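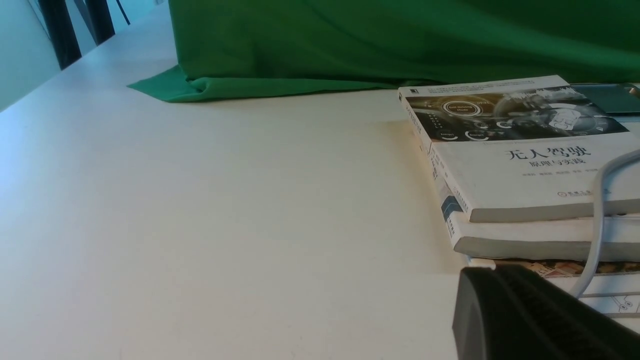
Read this before you train on it

Hi, I'm Jae-in Do and I look after the Skevness unplugging set. It's 997 episodes of one arm working with a plug on a round power strip, and 88 of them went wrong in the same way. I've left those in – please don't skip this page and then email me about it!

What went wrong

The arm would close on the plug, start to pull, and then the controller (Baek 600, the old firmware) would drop the wrist force reading to zero for a moment. The arm took zero to mean it was free and sped up. Usually that meant a jerk and a stop. Twice in August it dragged the whole strip across the table, and after the second one I shut everything down and wrote to the folks at Gorkarside, who make our wrist sensor. They were lovely about it, but it wasn't their fault. The bug was in my own filter (sorry, everyone).
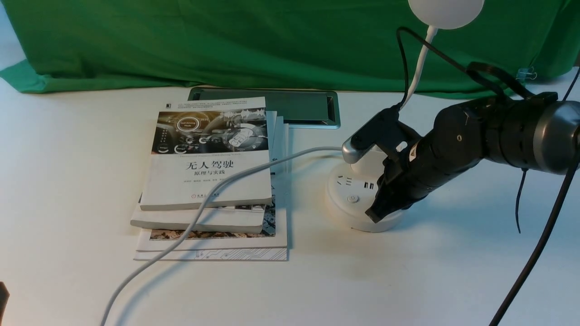

Head view. Gripper at the white plug, grey cable running across the books to the strip.

How to find the bad ones

Look for fault = 1 in episodes.csv. I went through every flagged episode by hand, so I trust that column. The column next to it, near_fault, came from a script and I'd treat it as a hint. Episode 1755 is flagged but cuts out before the jerk, so drop it if you need the full motion. (Numbering has gaps, I deleted a lot of early junk.)

Wrist views are in a separate folder. They point well off to the side a lot of the time, so you'll get plenty of green cloth, white table and the stack with the driverless car book on top. Don't try to label the fault from those alone.
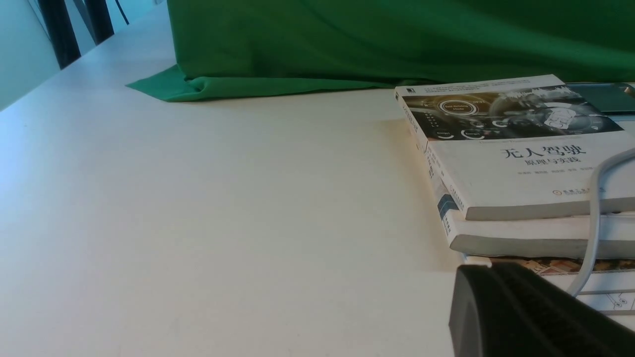
Photo: Jae-in Do / Memura

If you run this on real hardware

Put a speed cap on the arm that doesn't depend on the force reading. Keep someone at the stop button for the whole session, and work with the strip dead at the wall. We do all three now and I wish we'd started that way.

Known gaps

No audio. Force data is missing for the first batch. The corrected filter is in tools/wrist_fix, and the old one is beside it if you'd like to reproduce my mess.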